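Granisix workshop gallery: the cable fault

On this page we collect what was left from our bad weeks in November, when the left gripper of the Dulum pair kept losing its signal. Botond Bognár asked for a gallery, so that people from the other rooms can see how the work looks and where the fault was. Texts are by me, Ye-seo Yeo, with corrections from Morag Menzies.

The task was simple on paper. One person holds a gripper in each hand and works with a small wooden box for tea: open the lid, put things in the compartments, close the lid. We planned 40 rounds for each person. In the log we found that 15 rounds of the first set had a gap, always on the left side, and always when the arm was stretched far. The screen showed no warning, so we went on working and noticed it only in the evening.
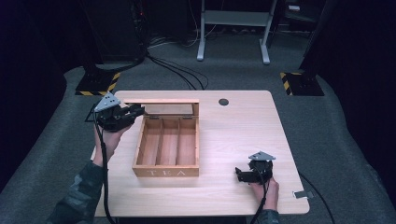
Bo-ram Hwang first suspected the software, and she lost two days with it. Then Si-eun Chae bent the left cable by hand close to the plug and the signal went away at once. Under the rubber the wire was nearly broken. We had pulled on it a little in each round, and after 3934 openings and closings on the counter it had enough.

There was also a safety matter, which I write here so it is not forgotten. A cable which hangs from the hand to the floor can catch a foot. Morag stepped into a loop during round 37 and had to hold on to the table. She was not hurt, but the gripper was pulled out of her hand and one finger of it was bent.

Both cables are now replaced, and before each set we bend them near the plug and watch the signal for one minute. The person who works does not walk away from the table with the grippers in the hands. If you see a gap in the log, please stop and tell Bo-ram the same hour.

Page last changed 7 Dec 2022.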